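Chairs, mostly
No. 19
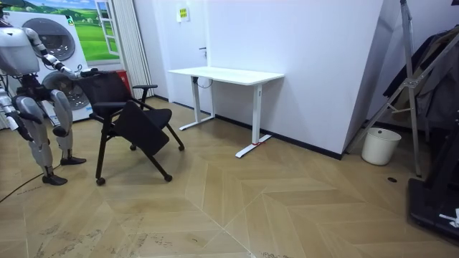
December was the month I finally dealt with the chairs. I had been putting it off since the summer, when Dolores Dvorak moved her evening sewing class into the hall and told me, politely, that half of what we gave her to sit on was no good. She was right. I keep the keys and the booking sheet for the place, so the furniture falls to me too.

We have two kinds. The old ones are wooden stackers and they will outlive me. The others are black rolling chairs with a mesh back and small black casters. Those came from Iteo when they cleared out their training floor, and I took every one they offered. That was greedy. A rolling chair is a nice thing to sit in and an awkward thing to store. They don't stack, they hook onto each other by the armrests, and when you pull one out of the row two more come along.

I started at nine in the morning with a trash bag, a screwdriver, a pair of old scissors and a can of silicone spray. The plan was to go through the chairs one at a time, clean the casters, tighten what was loose, and put a strip of tape on any that should go.

Casters first. Tip the chair on its side, pull the caster straight out of the leg, and cut away whatever has wound itself around the axle. In our case it was thread. I have never seen so much thread. It was mostly navy and mostly Dolores's, though there was also some green yarn that I'm putting down to Inês Ramalho's Thursday group, or what used to be the Thursday group before they changed nights. After the thread comes the hair, and after the hair a kind of gray felt that you have to pick out with the point of the scissors. Then a short spray, a wipe, and push the stem back in until it clicks.

If it doesn't click, it will fall out the next time somebody lifts the chair. I marked those.

The mesh backs were easy. I used the brush end of the vacuum and then a damp cloth with a drop of dish soap. Don't use the stuff in the blue bottle under the sink. It leaves a white bloom on black mesh and you have to do the whole thing over. I did one chair that way before I learned, and it took longer than the next four put together.

Armrests are held on from underneath, and most of ours had worked a little loose from people pushing themselves up on them. A quarter turn fixed nearly all of them. One was stripped. I packed the hole with a sliver of matchstick and it seems fine, but I wouldn't lean on it if I were a big man. I put that one at the back.

While I had everything out I went along the walls too. The pleated curtain got shaken and vacuumed top to bottom. It is a pale white and it shows everything down near the floor. The big printed backdrop with the washing machine on it only needed a dry duster. I like that backdrop more than I expected to. There is a green field running along the top under a blue sky, and a window painted on the right side with more green outside it, and on a dark afternoon in winter it does make that corner nicer to work in. Gopinath Iyengar wants it replaced with a plain one. I said we could talk about it in the spring.

The floor I did last, with a dust mop and then a barely wet one. Casters leave a faint gray track if you roll them over a damp floor, so everything stayed put until it was dry.

Money spent: the spray I already had. A set of replacement casters from Trilura was 19 dollars, and I bought 2 sets. Check the stem size before you order. I measured mine with a ruler at the kitchen table and still had to go back and measure again.

Three chairs got tape. Javiera Echeverría is going to take two of them for her garage and use the good parts from one to fix the other. The third has a cracked base and went to the dump with a broken music stand and a box of hangers.

I finished a little after four. For storage I have gone over to single rows, backs to the wall, armrests not touching. It takes up more floor, but you can get one chair out without a fight. If you book the hall, please put them back that way. I've taped a note inside the closet door, next to the fuse chart.

The wooden ones need new felt pads. I'll get to those in January, if the pads I ordered from Brilten ever come.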